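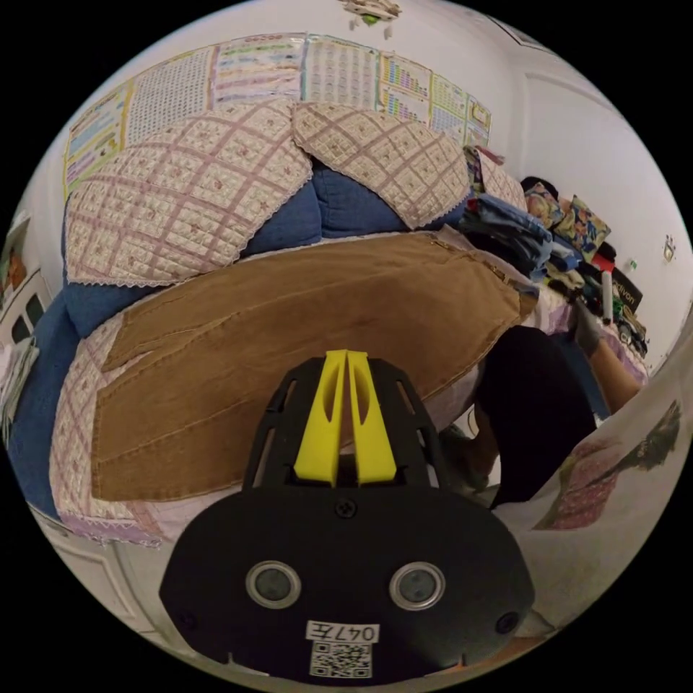

Ticket: Upstairs bedroom radiator, cold along the bottom
Opened by: Areti Karamanlidis
Supplier: Jelthorpe Heating
Status: Open
Opened: 19 October 2021

Areti Karamanlidis
Column radiator in the back bedroom is hot across the top and barely lukewarm at the bottom third. It was fitted new by your people as part of the Plalcombe order. Every other radiator in the house is fine. The boiler is set where it was set last winter. I would like somebody to look at it before November.

Eirini Antoniadis (Jelthorpe support)
Thanks for getting in touch. Trapped air is the usual reason for uneven heat. Please bleed the radiator using the key supplied and let us know the result.

Areti Karamanlidis
Air collects at the top. The top is the part that works. I bled it anyway so we could cross it off: no hiss, water straight away. What's next?

Eirini Antoniadis (Jelthorpe support)
Understood. Could you check that both valves are fully open? New systems also take time to settle.

Areti Karamanlidis
The thermostatic valve is at max. The lockshield had been left a quarter turn open, so I opened it to one full turn and waited two hours. The return pipe got a little warmer. The bottom of the radiator did not change enough for me to care.

I don't know what "settle" means here. It is a metal box with water in it.

Styliani Nikolaidis (Jelthorpe technical)
I've taken this over from Eirini. Cold at the bottom with a hot top usually points to sludge or slow flow. Was the system flushed before the new radiator went on? Also, what output did you order?

Areti Karamanlidis
The invoice says "flush and inhibitor, 90." I was home the whole day and I never saw a hose, a machine or a bucket. Output on the order is 3,000 BTU. The room sheet your salesman filled in says 2,000, so undersizing is not the problem, unless one of those numbers is made up too.

Styliani Nikolaidis (Jelthorpe technical)
The fitter's job sheet has the flush box ticked. I have asked Margit Dahlgren, who runs the fitting crews, what was done.

Areti Karamanlidis
A tick is a tick. I would sooner see what color the water is.

I drained a cup from the bleed valve this morning. Slightly gray. I realize that's from the wrong end to prove much.

Margit Dahlgren (Jelthorpe fitting)
Spoke to the fitter. He says he dosed inhibitor and ran the system through but did not power flush. The line on the invoice should have read "inhibitor." I can send a crew to take the radiator off, rinse it outside and check the lower tapping for debris. There is a 10 day wait.

Areti Karamanlidis
So the invoice was wrong and the job sheet was wrong. Please confirm in writing:
- no call-out charge
- the flush line refunded or the flush done
- somebody checks the flow and return are on the right ends

On the last one, I have felt both pipes and I think they're right, but I thought the flush had been done too.

Margit Dahlgren (Jelthorpe fitting)
Confirmed on all three. We'll do the flush and not the refund, if that suits you. Please leave the lockshield at one turn until then.

Areti Karamanlidis
That suits me. I want to see the water that comes out. Ticket stays open until the bottom is hot.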